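Two-arm connector task: remote control or guiding by hand?
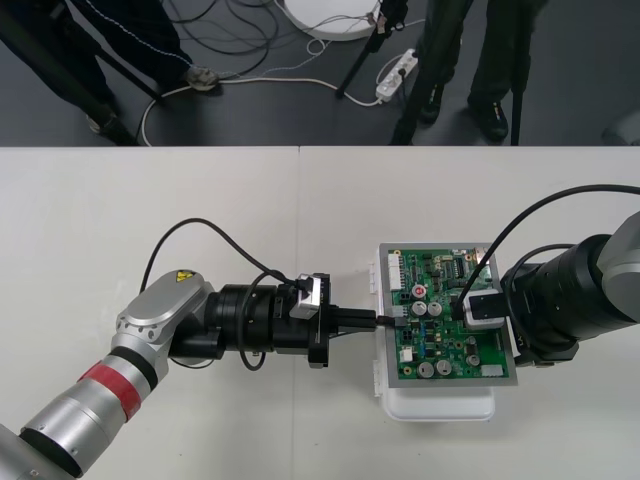

Consuelo Taipe
Posted in Teaching and Demonstrations, February

Hello all, and thanks in advance for reading, as I do tend to go on a bit. We're teaching a pair of arms to put small plugs into a circuit board, one arm on each side, with the board in its grey metal tray on top of a plastic box. At the moment we're driving both arms by remote control. I've recorded 17 demonstrations and I'd be happy to show my mum perhaps 2 of them. The trouble is the last little push. I get the connector up to the socket nicely enough, then I dither, back off, come in again, and all that dithering goes into the recording. My colleague reckons we should switch the arms to free-drive and guide them by hand instead. Has anyone done both on a job this fiddly? I'd love to hear which one you'd stick with, and whether I should be throwing the dithery ones away.

Barrett Calloway

Hi Consuelo, lovely question, and I feel your pain with the dithering! We did a very similar job at Gritwood last winter (fan leads into a controller board) and went back and forth on exactly this. Guiding by hand gives you a wonderful feel for the push, you really do notice when the plug starts to seat, but with two arms you need either two people or a great deal of patience, and your own hands and sleeves keep ending up in the camera view. The policy then learns from pictures with an elbow in them, and there's no elbow when it runs by itself. We went back to remote control and stayed there.

What helped us most was turning the motion scaling down for the final approach, so a big movement of the hand made a very small one at the gripper. I'd also keep one arm dead still while the other inserts. And have a look at your cables. If the lead is looped over the wrist, it can tug the connector sideways as the wrist turns, and you'll spend the whole demo fighting it without realising. Leave a bit more slack and try again before you blame your steering.

As for the wobbly ones, keep any where you missed, corrected and got it in. Bin the ones where you just hovered. We had 200 by the end and the corrections were worth having.

Ingrid Pennington

remote. force feedback if your budget stretches to it

Latrice Lindgren

I'm going to put in a kind word for hand guiding, but only for part of the job. We guide one arm at a time to a good spot just short of the socket, save that pose, and start every remote demo from there. It cuts out the long wander across the table and you arrive at the tricky bit with your concentration still intact, which at my age counts for a lot. Do check that the box under the board can't creep, too. Ours was sliding a hair with every push, and I blamed the gripper fingers for a good 13 days before I put a strip of non-slip mat under it.

Good luck, and please come back and tell us how you get on!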